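Chez Helolex, le tri change de mains

Préparer des plateaux, débarrasser, trier la vaisselle, recommencer. À la cuisine centrale Helolex, qui sert 2 590 repas par jour à des écoles et à des résidences, l'équipe de fin de chaîne compte cinq personnes. Depuis avril, une partie de leur journée se passe ailleurs, à l'atelier d'essai monté avec l'intégrateur Ateck.

On y apprend à un bras robotisé à saisir des objets ordinaires et à les ranger. Les agents choisissent ce qui est posé sur la table, lancent les séries, notent les prises manquées. Ils ont reçu cinq jours de formation. Le geste qu'ils faisaient sans y penser, il faut maintenant le découper en étapes.

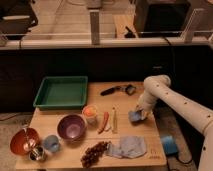 À l'atelier d'essai, le bras tient un petit bloc bleu clair au-dessus de la table, parmi les bols, les gobelets et les aliments factices.

Les objets souples ou brillants demandent le plus de reprises. Une serviette froissée n'a jamais deux fois la même forme, un gobelet en métal renvoie la lumière. Le cahier de l'atelier recense 689 séries, dont 266 interrompues par un agent.

Pour le personnel, le bilan est partagé. Les douleurs d'épaule reviennent moins dans les entretiens, et les horaires du matin ont été décalés d'une demi-heure. Mais le travail à l'atelier se fait souvent seul, et plusieurs agents disent regretter les conversations de la plonge. La prime de poste, calculée sur l'ancien classement, n'a pas suivi.

La direction s'est engagée à ne supprimer aucun emploi pendant l'essai. La suite dépend du budget et du logiciel de suivi, Meltamum, que l'équipe juge encore trop lent. Un second site, à Issahaku, doit rejoindre le projet. Les représentants du personnel demandent que les fiches de poste soient réécrites avant son ouverture.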